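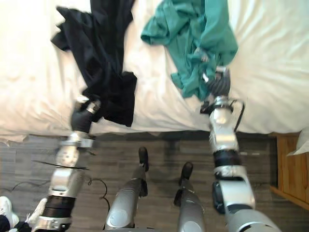 Combien de points rapporte un vêtement plié à l'épreuve « Chambre » de la coupe Letska ?
Un vêtement plié et posé à plat vaut 10 points, et la série complète donne droit à un bonus de 200 points si aucun membre de l'équipe n'a touché le robot pendant la manche.

Accueil | Le club | Équipes | Comptes rendus | Contact

Club de robotique Figueroa
Compte rendu de réunion, 9 mai 2024, salle 419

Présidence : Felicidad Sarmiento. Secrétaire de séance : Tamás Barta, désigné à l'unanimité pendant qu'il cherchait une prise.

1. Approbation du compte rendu précédent
Approuvé. La formule « débat animé » au sujet des piles est remplacée par « débat ».

2. Épreuve « Chambre »
Felicidad rappelle que le règlement a changé en janvier : les vêtements partent désormais en vrac sur le lit, et le jury choisit lesquels. L'équipe Protau estime que son programme de saisie est prêt. L'équipe Deris estime que celui de l'équipe Protau est prêt à saisir, et que plier est un autre sujet. Les deux positions sont consignées. On retient de travailler d'abord avec deux vêtements, de couleurs différentes, avant de parler de chaussettes. Toute demande concernant les chaussettes est reportée à la prochaine réunion, comme à la précédente.
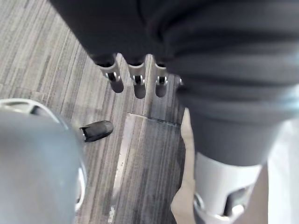
Le point sur l'entretien a pris plus de temps que prévu, l'ordre du jour lui accordant 2 minutes. Protau propose une fiche de contrôle à remplir avant chaque manche ; Deris propose de la remplir aussi après. La housse gris foncé du bras fait des plis sur toute sa longueur, et Tamás demande qu'on la retende avant la démonstration, par égard pour un robot censé enseigner le pliage aux autres. Adopté sans enthousiasme. La fiche comportera une ligne « housse », une ligne « doigts » et une ligne « divers », cette dernière étant, d'expérience, la seule qui sera remplie.

3. Répartition des rôles
Pendant une manche, une seule personne donne les ordres à voix haute. Felicidad précise que « attention » et « non, l'autre » ne sont pas des ordres. L'équipe Deris souhaite garder deux personnes près du robot pendant les essais, pour la sécurité et pour la conversation. Accordé pour la sécurité.

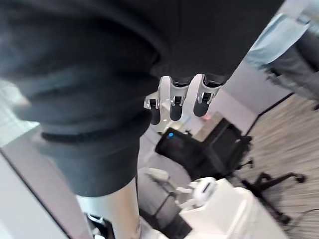 Les essais se feront donc à deux, l'arrêt d'urgence étant confié à celui qui parle le moins. Tamás se porte candidat. Le club en prend acte et passe au vote, qui désigne quelqu'un d'autre.

4. Questions diverses
Le nom de l'équipe commune n'est toujours pas fixé. « Protau-Deris » et « Deris-Protau » obtiennent le même nombre de voix. Felicidad tranchera par courriel.
Inscription à la coupe : dossier à relire par Tamás, puis par quelqu'un qui sait écrire « préhenseur ».

Séance levée faute de café.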